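Minutes of the Arnell Street Allotment and Garden Club, July meeting
Posted under: Club business

I took the minutes again because I was sitting closest to the notepad. Apologies in advance if your best point isn't in here. My handwriting went downhill after the first hour and I've typed this up two evenings later with the radio on.

We started at 7:10 pm, ten minutes late. The June minutes were read and agreed with one fix: the Ilton Nursery discount is for members only, and I had written that it was for anybody who asks. Sorry to the nursery, who I gather had some takers.

Money

We have $387 in the main account. That's after the hose reels and before the insurance, so please don't get excited. Dues are still missing from a handful of plots and I'm told a second reminder is going out. If you get one and you've already paid, just ignore it, or write back and grumble, whichever you like.

Water

This took up most of the evening, as I suspected it would. The pressure on the east side has been awful since the dry spell began, and by the time the west plots are done in the morning the east taps are giving a dribble. We talked about getting a second tank. Rashidi Tanks & Pumps has quoted us $600 for a used one, delivered, with the stand included but no fittings. That's more than we have, plainly, so the idea would be to pay half now and half after the fall plant sale.

I like the tank plan myself. I've carried enough watering cans up that slope to have strong feelings about it (and one strong arm). A few people wanted to try a watering schedule first, with the east side going before 8 am and the west side after, and see if that fixes it for free. 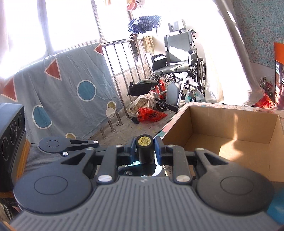

East Side Plot Holder wanted it written down that a schedule was tried two summers ago and lasted nine days, and that people with early shifts can't be told to water at noon. So it's written down. There was a fair bit of nodding at that, also some muttering from the west.

In the end we voted to do both: run the schedule through the end of the month and ask Rashidi to hold the quote. The vote was close, but it passed. I'll pin the schedule up by the gate once somebody sends me a version without the crossings out.

Compost

The third bay is full of things that aren't compost. We've had plant pots, a length of garden twine as long as a bus and what may once have been a doormat. Please look before you tip. Bay one is ready to use and it's lovely stuff this year – dark and crumbly, hardly any smell. Take what you need but leave some for the people who can only come on weekends.

We agreed to turn bay two at the next work morning. Bring a fork if you own one, as the club has 3 and one of those is bent.

Tomatoes and the blight question

Lots of chat here and not much of it was business. Skollura, the new variety half of us bought in spring, is doing very well in the greenhouse and sulking outdoors. Mine are all leaf. Several people said to pinch out the side shoots and stop feeding them so much, which I will do, a bit late. Two plots have brown patches on the lower leaves. It might be blight and it might be plain old thirst, so the advice was to take off the affected leaves, bag them and keep them well away from the compost bays.

We also went back and forth on whether to net the currants as one big run or let everyone do their own. The birds are winning either way. I moved that we put it off to next month, and that was the fastest vote of the night.
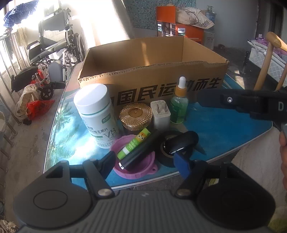
Can the big netting from last year be borrowed in the meantime?
It's in the shed behind the mower and anyone can take it, as long as it comes back dry and folded.

Plant sale

The sale will be in the fall as usual, in the front parking area if the church lets us have it again. We need more pots, more labels and a lot more perennials than last time – we sold out of those before lunch and then stood behind a table of mint until three. If you're dividing anything this summer, please pot up a piece for the club.

Any other business

The gate code is changing. It won't be printed here for obvious reasons, so ask at the shed.

The bench by plot 14 wobbles. It has been noted that it wobbles.

Someone left a very nice pair of gloves on the water butt, green cuffs, small size. They're hanging inside the shed door.

We finished at 8:50 pm and most of us stayed for cake. Next meeting is in August, same room, same time, and I would be glad if another person brought a pen.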